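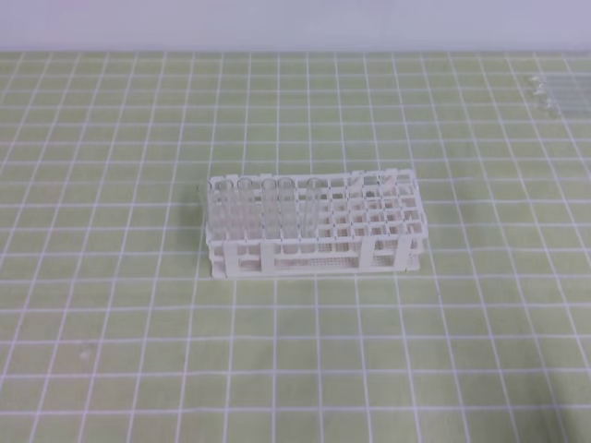

Collectors' Forum > Toys and Games > Tin Tops and Spinners

Subject: Dating Stuvska spinning tops

SkinnerArchive
Posted 11/13/22
Members are asked for guidance on a Stuvska tin top with a red wooden handle. The maker's stamp is on the underside and reads in full, without a number. The seller's listing gave it as prewar. The price was $30.

tinplate_registrar
Stamps without a number are generally assigned to the earlier series. The Sodach price guide, page 33, lists them as such. Thirty dollars is fair if the plunger is original.

Ekano
I must disagree with the previous reply. The Sodach guide was compiled from a single collection and has not been revised. I own 3 unnumbered tops with later lithography, one of them still in its shop box. The stamp alone should not be used to establish a date.

tinplate_registrar
The box may have been supplied separately. That is common with this maker.

Ekano
It may, but the lithography was not. Please examine the seam. Earlier tops have folded tabs, and later ones are crimped all the way around.

SkinnerArchive
The seam is crimped. There is also slight rust near the rim, covering roughly 20 percent of the lower band.

Ekano
Then I would record it as postwar. Please do not polish the rust.

tinplate_registrar
I maintain my position on the stamp, but I accept that the seam is later work.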